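Dranano Lunch Room: Walk-Through, February

Exits: Pass. Door opens the full 90 degrees, a first for this building.

Extinguisher: Pass. Tag current. Bracket sits 900 mm off the floor, as the Fedoruk drawings asked.

Fridge: Fail. Reads 14 degrees. The yoghurt has formed its own views.

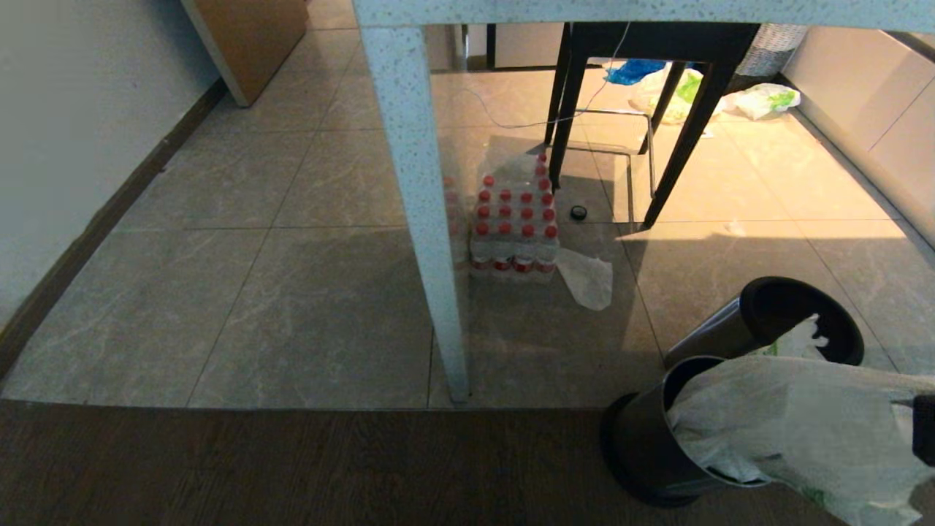
Kettle: Pass, with a grumble. Takes ages, but the cord is sound and the Zovier test label is legible.

First aid kit: Fail. Plenty of slings, no bandaids. Reorder within 30 days.

Noticeboard: Still advertising last year's barbecue. Not a hazard, unless you turn up hungry.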